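# The music permit in Urkholm

I have lived in Urkholm long enough to have opinions about the town council, but until this winter I kept them in my kitchen. My husband has heard all of them. Now I want to write down what I think about the music permit, and I ask you to be patient with me, because I am slow when I write in English and I check many words in the dictionary.

For readers who do not live here: in January the council member Wanda Pruitt proposed that every person who plays music on the street must buy a permit. The permit costs $99 for one season. It is valid only on Berhe Street and on the small square in front of the library, and a musician may play for at most two hours in the same place. Amplifiers are forbidden completely. When a person plays without a permit, the first time there is a warning, and the second time there is a fine which the proposal did not name. It said only "an appropriate amount." I do not like it when a law says "an appropriate amount." Appropriate for whom?

I went to the meeting where they discussed it. It was in the evening and the room was too warm, and I sat near the back beside a radiator. Ms. Pruitt spoke first. She was well prepared, and I must say that she was polite to everybody, also to the people who were not polite to her. Her argument was that the shop owners on Berhe Street complain the whole summer. One of them hears the same song through the wall from lunch until closing. She said that music is a nice thing but that a person who works behind a counter cannot walk away from it. I understand this. I worked in a shoe shop in my first year here, and there was one radio station, and I still cannot listen to certain Christmas songs.

Then Juniper Iwasaki stood up. If you have walked through the center in summer, you have heard her play the violin, even if you did not know her name. She said that on a rainy day she earns enough for soup, and on a good day she earns enough for the electric bill, and that she cannot know in April which kind of summer it will be. For her the price must be paid before the first coin falls in the case. She did not speak long. Some people clapped, and the chairman asked them to stop.

What I did not like was the next part. Ms. Pruitt answered that a serious musician would see the permit as an investment, and that those who cannot pay it should perhaps ask themselves if this is really a profession. I wrote the sentence down in my notebook because I wanted to be sure that I had understood it correctly. I had. You could hear the chairs moving.

I come from a place where you needed a paper for everything. You needed a paper to sell eggs. My uncle played accordion at weddings, and for this also there was a paper, and the man who gave the paper liked to be invited to the weddings. I do not say that Urkholm is the same. The clerk at our town office is a very correct person. But when somebody tells me that a paper will separate the serious people from the others, I become careful, because I have seen who got the papers.

There is also the question of Skunden. This is the band which won the regional contest last year, and now they have a poster in the window of the town office, with the words "Made in Urkholm." All of us are proud of them. They started on Berhe Street, with a drum that was a bucket! I remember them very well, they were terrible, and they played outside the bakery until one spring they were suddenly good. I think the council should look at its own poster for a moment before it votes.

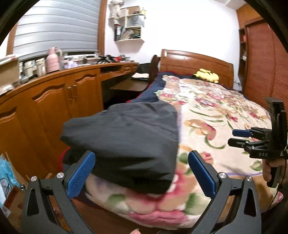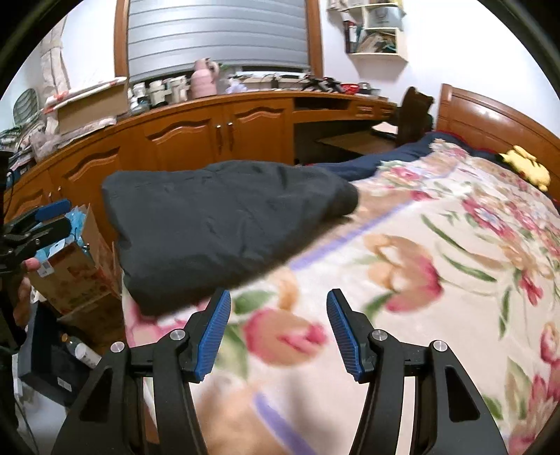
After my first short note about the meeting I received several replies, and not all of them agreed with me. Deok-su Koo wrote that I was too romantic about it. In his opinion the street is a shared place like a parking lot, and if the food carts pay to stand there, then it is difficult to explain why a guitar should stand there for free. He would make the permit cheaper, he wrote, but he would keep it, and he would write the amount of the fine in the text so that people know what they risk.

I thought about this for some days. The comparison with the food carts is a good one and I did not have an answer immediately. Now I have half of an answer. A food cart has prices, and if you want the soup, you pay for the soup. The musician plays for everybody and most people pay nothing, me included, many times. I have stood and listened to a whole song with my groceries and then walked away looking at my phone. So maybe we owe them something already, before we ask them for money. But about the fine I agree with him completely.

In the meantime there is a petition against the permit. It lies on the counter at Grustetti, next to the sugar, and about 700 people have signed it, which is a lot for our town. The council does not have to follow a petition. It must only "take note" of it, and I have learned that this expression is very flexible. Still, one member already said that she could live with a free registration in place of a permit. You would give your name and the days when you want to play, and the shops would know whom they can call. The rule about two hours would stay. I think this is reasonable, and I think even the shop owner behind the wall could be content with it, if the songs change.

I wrote to Ms. Pruitt also, and I asked her what she meant with the sentence about the profession. She answered me the next morning, before eight. She wrote that she regrets how it sounded, but that she stands by the idea that the town must be able to set conditions. I am glad that she answered. I would be more glad if she said the first half of it aloud in the meeting, where Ms. Iwasaki could hear it.

The vote is moved to the spring session. The public may speak again, three minutes for each person, and you must put your name on the list at the town office before noon on the day of the meeting. I will put mine. I have already written my three minutes, and when I read them aloud at home they take almost five, so I must cut something, probably the part about my uncle.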